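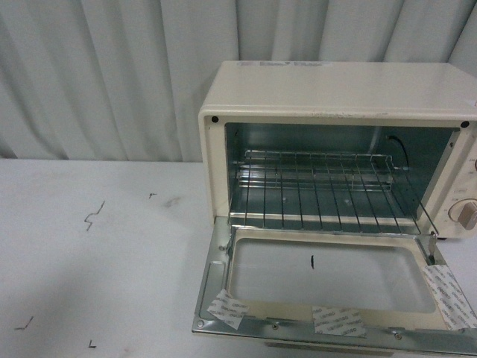 Ticket 409
Cell: Beltach, demo kitchen side
Opened by: Jirayu Phromma
Opened: Aug 11, 2018
Priority: high (run booked Monday)
Status: see bottom
Subject: right arm faults on door close, oven station. Base also parks crooked, maybe related, maybe not

Problem as reported

Door open is fine. Rack out is fine, rack in is fine most of the time. On door close the right arm gets under the door lip, starts up, then force limit trips and Edach drops the whole cell to hold. Have to clear by hand at the pendant, jog back, restart the routine from home. Happened all afternoon yesterday, first thing again today.

Error text on the pendant: FORCE LIMIT RIGHT WRIST, then HOLD. No joint faults. No comms errors. Left arm doesn't care, it just stops because the right one did.

Second problem, same ticket because I'm not opening another one on a weekend: the base drives up to the station and stops at a slight angle. Not every time. When it's crooked the arm reach is off and I think the door close is worse. Can't prove that yet.

Setup right now

Same toaster oven as before, the cream one, on the white table with the curtain behind. Door drops down flat toward the front. Rack pokes forward out of the opening a bit, it did that before too. Taped door frame is same as always, please leave the tape alone, the door tracking was taught with it on there.

Oven is not plugged in for any of this. Keep it that way.

Gripper pads on the right arm were swapped last week. Softer ones, supplied by Lodamora. That's the only hardware change I know of. If somebody changed something else and didn't write it down, write it down.

What I tried, in order

1. Cleared hold, re-homed both arms, ran door close on its own with nothing else before it. Tripped.

2. Cut speed to half on the close move only. Tripped later in the move but still tripped. So not plain inertia.

3. Took the arm well out of the way and closed the door by hand. Goes up smooth until the rack touches, then pushes the rack in the last bit. Needs a little shove there. Seems to be where the arm gives up.

4. Pushed rack in all the way by hand, ran close. No trip. Pulled rack forward again, ran close. Trip. Did that pair again to be sure, same both times.

5. Re-zeroed wrist force sensor with the gripper empty and pointing down. It was off. Not by a lot, but the wrong way, so it was reading load that wasn't there. My guess is nobody re-zeroed after the pad swap. Zero procedure is in the binder, second tab, and it says right there to do it after ANY gripper work.

6. Ran close again with rack forward. Got further than before. Tripped right at the top.

7. Looked at the approach point. With the new pads the fingers sit lower under the lip than what was taught, so the arm is lifting and pulling at the same time through the first part of the swing. Old pads were stiffer and thinner. Re-taught the approach and the first two points of the arc. Left the rest.

8. Ran close. Good. Ran it again. Good. Re-started the whole routine from home, full thing. Tripped on close. Ugh.

9. Noticed base was crooked on that one.

10. Put the base back square by jogging, ran full routine from the door step on. Good.

So it was two things stacked. Force zero plus pads, and then the base on top of it.

Base parking

Base uses Xia (the docking module, for whoever gets this next) to line up at each station. It drives in by the floor strip and squares itself on that. Stop distance is set to 200 mm from the strip, tolerance is supposed to be tight. Crooked stops were all the same direction, left side short.

Things I checked on the base:

Wheels. Turned each by hand with drives off. One had hair and thread in it, cleaned out. Others ok.

Battery. Fine. Charged overnight.

Floor sensor window on the base. Dusty. Wiped with the dry cloth, NOT the alcohol wipes, they haze the cover. Did this before anything else and it didn't fix the angle.

Xia log. Good strip reading on most of the approach, then it gets a short bad patch near the end and falls back to wheel count for the last part. That's where the angle comes in I think. It trusts the wheels, and one wheel was dragging thread.

So went and looked at the floor. Strip by the gray unit runs right along under the pleated skirt, and the hems come down close to it. Right panel hangs a bit lower than the left. Also something flat and silver lying on the boards out in front of the skirt, right in the approach lane. If it's metal and shiny it can throw the sensor, we had that before with foil. Floor lane is supposed to be clear before every run, it's on the start sheet.

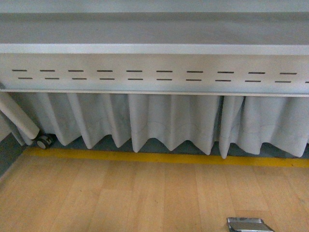
Base fix, steps done

1. Cleared the approach lane, all of it, up to the strip.

2. Walked the strip end to end with a flashlight. No lifted corners that I could feel. Didn't replace anything.

3. Checked for anything hanging over the yellow. Skirt fabric moves when the base fan blows at it, so clipped the low folds back from behind. Clips are temporary. Somebody who sews should look at the hems.

4. Moved the stray caster reading to the ignore list in Xia. It was picking up the little wheel at the left end of the skirt as an obstacle now and then, and slowing on that side. Ignore zone is small, only that corner. If the unit gets moved the zone has to move too!!

5. Re-ran wheel calibration. Straight line, then turn in place, then straight line back. Passed.

6. Drove in to the station from the far wall, then from the door side, then from the charger. Square every time. From the charger it hunted a little at the end but came in ok.

7. Saved base config. Old one kept with "old" on the end, don't delete.

Settings changed today

Right wrist force zero: redone
Door close approach point: re-taught, lower pads
Door close arc, first two points: re-taught
Door close speed: half for testing, back to normal now
Force limit: NOT changed. Was asked to just raise it. No. The limit is what keeps it from bending the hinge arm
Rack push-in before close: added, see next
Xia ignore zone, left corner: added
Xia stop distance: same, 200 mm

Rack step

Added a short push on the rack before the door close. Right gripper closed, pads on the front wire, forward 30 mm, back off. That way the door isn't the thing shoving the rack at the end of its swing. Adds a few seconds to the routine, don't care.

Watch the black cable at the upper right inside the oven. Push move stays low and to the middle so it's nowhere near, but if you re-teach it, stay low. Don't come in from the top right.

If the rack goes in cocked the push makes it worse. Seen it once. Stop, straighten by hand, restart from the rack step, no need to go home.

Test after all changes

Ran full routine from the charger, over and over, until lunch. One stop, that was me walking into the light curtain with coffee. No force trips. Wrist force at the top of the close peaks at nearly 2 N under the limit, which is closer than I'd like but same as it was in the December notes with the old pads.

Then ran with the rack pulled forward on purpose, further than it would ever be. Push step caught it.

Then turned the base a bit by hand before the approach to see if Xia would pull it straight. It did.

Still open

- Pads. Are we staying on the soft ones or going back? If going back, approach point has to be taught again. I saved both under the door routine, names are obvious. Need an answer from Lodamora on how fast these wear too.
- Hems, see above.
- Knob station not tested. Knobs are on the right side of the oven and the right arm does those as well so the force zero affects it. Should only be better. Run it slow the first time.
- Binder page for gripper swap needs a line in big letters about the force zero. I'll type it up Monday if I rememeber.
- Edach drops BOTH arms on a one-arm trip. Known, by design, but it means the left can be left holding something. Want to ask if there's a safe release option. Separate ticket.

If it trips again

Don't just clear and go. Write down: where in the swing, was the base square, rack in or forward, what the wrist read at rest with nothing in the gripper. If rest reading isn't zero, do the zero first and stop there.

If it's crooked, look at the floor before you touch Xia settings. Please.

Status: working, leaving open until the Monday run is done. Cell powered down, arms at home, base on charger. Key is in the usual drawer.

J. Phromma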